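Sand sheet

A sand sheet is a flat or gently rolling area of wind-laid sand with no real dunes on it. Found in deserts, on some coasts, and along the edges of old glacier plains. Often mixed up with dune fields, though the two grade into each other and maps dont always agree where one stops.

Formation

Several things keep dunes from building. Coarse grains, a high water table, a salt crust, regular flooding, scattered plants. Wind still moves the finer sand but the surface stays low. Layers are thin and close to flat, fine and coarse by turns. 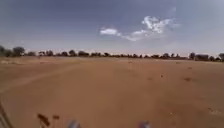

Why do coarse grains keep a sand sheet flat?
Coarse grains are too heavy for most winds to lift, so they gather on top and shield the finer sand underneath.

Wivodholm sheet

The Wivodholm sheet lies inland of the Gromo dunes and covers 44 square kilometers. Split into three parts by dry channels – north, middle, and the Misanik flat, which is the lowest and the saltiest. Strongest winds come in May. Ripples form then, mostly small ones, and are gone agian by the next rain. The Sýkora survey listed four layers in the upper meter, the oldest one cemented with lime.
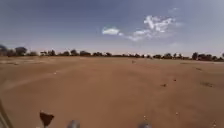

Flat sandy ground with faint, lighter curving bands.

Use and damage

Grazing on the wetter margins, some sand digging. Crusts break easily under wheels or hooves and can take years to come back. Once broken, the loose sand blows off and may feed dunes downwind – a known problem on the Gromo side, where the road has been moved back from the sand.

See also: Dune, Desert pavement, Loess, Ripple marks

Last edited 2022-03-23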